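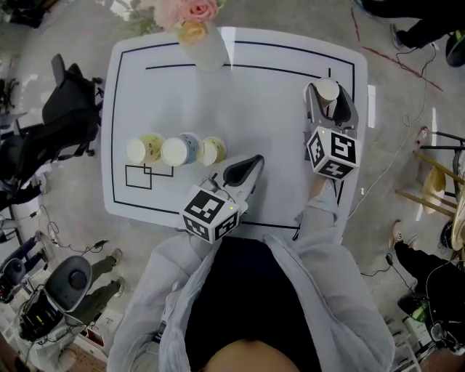 The Cup Table
Gallery from the July open afternoon, ground floor, Fitzgerald building

We own a lot of paper cups. The storeroom at Mukar holds roughly 2000, left over from tastings, meetings and one very optimistic summer party, and every few months somebody proposes doing something with them. This time the something was a table. Put cups on it, move them where they're supposed to go, stop for a drink, begin again. Photos and captions by Ankit Rana, who was also in charge of tape.

Click any picture to enlarge. Captions are underneath, where I can't be interrupted.

Cups on the table
Three lined up together and a small beige one on its travels. The black tape squares in the corner are the target. Roses at the far end, pink and peach, supervising.

The roses
From Ruvalia, across the street. I asked for something that would look good on a white table and got a bouquet nicer than any I have ever given a relative. Two people asked if it was somebody's birthday. One of them sang.

Laying the tape
Black tape, white surface, one chance. The first long edge drifted toward the window and had to come up again. I own a ruler. It was at home.

More tape
By the second roll I had opinions about tape. Ask me at lunch, or don't.

The cup family
A shot of the storeroom shelf before we started. Wolline sends them in sleeves, a carton holds 200, and we never order fewer than two cartons on account of the shipping. This explains the shelf. It does not explain the second shelf.

Labels
Close-up of the colored sleeves spread out on the windowsill. I had a theory that people would reach for the brightest one first. People reached for the nearest one. I have retired from science.

The white table, bare
Taken at nine in the morning, when it was still a very clean rectangle and I still believed we would start at ten.

The white table, ten minutes later
Somebody's keys, somebody's bagel, a phone charger, a jacket. A flat surface in this building has a life expectancy of one coffee.

Chairs
We have black office chairs and we have stools, and everyone wants whichever one is taken. The chair in this picture squeaks in B flat.

Hands at work
A paper cup weighs next to nothing and is hollow, so it gives you very little to go on. Squeeze too hard and you have an oval. Too gently and it's on the floor. The good ones make it look dull, and I mean that as praise.

Casualties
The dented pile. I'd like to say we recycled them right away, but first they spent an hour as a pen holder, a hat for the stapler, and a small pyramid that was defended with real feeling.

The scoreboard
A sheet of printer paper with "18" on it, twice underlined. We no longer agree on what it stands for. Two separate people claim it.

Onlookers' shoes
I photographed a great many shoes over the afternoon. Sneakers, mostly. If you recognize yours, that's your portrait, and prints are available.

Break at 3
Coffee, served in mugs. I want that on the record. We had more paper cups in the building than the building has visitors in a year, and everybody lined up at the sink to wash a mug.

The floor
Gray concrete, very forgiving of spills and very unforgiving of phones. The red tape was down before we arrived and we stepped around it all day with great respect. If you know what it's for, write in.

Putting away
Cups nested back in their sleeves, tall ones with tall ones, until about the fourth sleeve, after which all cups with all cups.

Last one
The roses on the front desk the next morning, looking better than any of us. They lasted the week. The tape is still on the table and has started to feel like part of the furniture.

17 pictures in this gallery. Full-size files are on the shared drive under "cups final," and the better ones are under "cups final 2."
Back to all galleries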